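About Isura Film Circle

Isura Film Circle is a small society for people who love old movies and want to talk about them after the lights come on. We show films from the 1930s to the 1960s, most of them in black and white, in the former reading room on Swanson Street in Zudau. The room has 70 seats and one good screen.

We began with one evening in October, when a few friends from Mandesness rented a projector and showed a love story with a sad ending. The discussion after it was longer than the movie. Half of the room thought the heroine was right to leave, the other half was almost angry with her. From this evening came our only rule: every film is followed by one hour of talk, and everybody may disagree.

Until today we have shown 223 films. The members choose the program by vote, two times in a year. We like romances and courtroom dramas the most, because they bring the best arguments, but there is also place for comedies and for a western now and then. 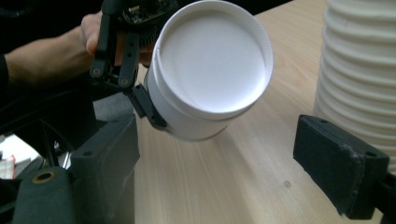
White container with a round lid, held in a black gripper.

Our lending library has 400 titles on disc and a shelf of books about directors, screenwriting and the history of the studios. Members can borrow three titles for two weeks. Please return them in the correct case.

The Circle has 206 members at the moment. You do not need to know anything about cinema to join us. Many of our members had never seen a silent film before they came, and some of them still prefer the ones with sound. Films are shown in the original language with English subtitles where it is necessary.

Guests are welcome at two screenings before they decide about membership. The door opens half an hour before the film, and tea is served during the discussion.

Page updated December 28, 2025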